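Girora House – kitchen and stores, monthly walk-round
December. Checked by Cúc Doãn, starting 9.15

Fire door to yard – OK. Closes nicely now, thank you to whoever eased the hinge.

Extinguishers – OK. Tags in date, pins in. The one by the pantry wants hanging back on its bracket, please.

Stair lights – ACTION. Bulb gone on the top landing. It's the old 1956 fitting, so do ask Vadier before buying anything, as I got it wrong last time and had to go all the way back to the shop.

Fridge log – OK, though page 59 is missing a signature or two. I know mornings are a rush!

Metal bins and trays – OK for dry goods. Scratches are fine by me, but any sharp edge you can feel through a cloth should be written down and passed on to Janjua.

Store cupboard 152 – ACTION. Boxes stacked too high again.
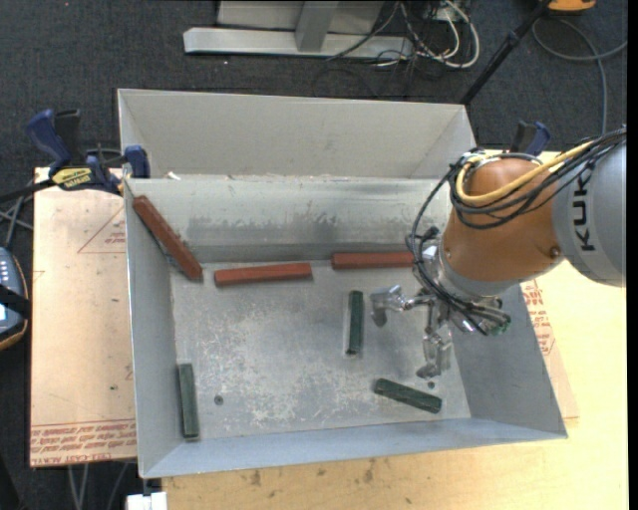

Metal bin, scuffing to the floor of it.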